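Tunda Table Oil -- Your Questions

Who makes this stuff?
Me! I'm Asmaa, and I mix every batch in my workshop on Ernley Road. I started in May with 2 pans and way too many rags.

How often should I oil my table?
Twice a year is plenty. If water stops beading up, go sooner.
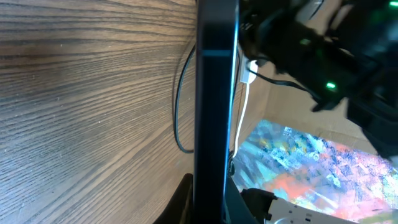 Does it change the color?
A little, yes. Pale wood goes warmer and anything dark gets deeper, so please try it underneath first (I skipped this once and sulked for a week). If your wood has a mix like this one -- honey brown with darker chocolate streaks -- rub along the grain and keep the coat thin.

How far does a tin go?
The small one is 200 ml and does a six-seat table with some left over.

Can I put hot mugs on it?
Use a coaster. It's oil, not armor!

Do you ship?
Yes, every week. You can also pick up at the Skavedgate market, stall by the bakery.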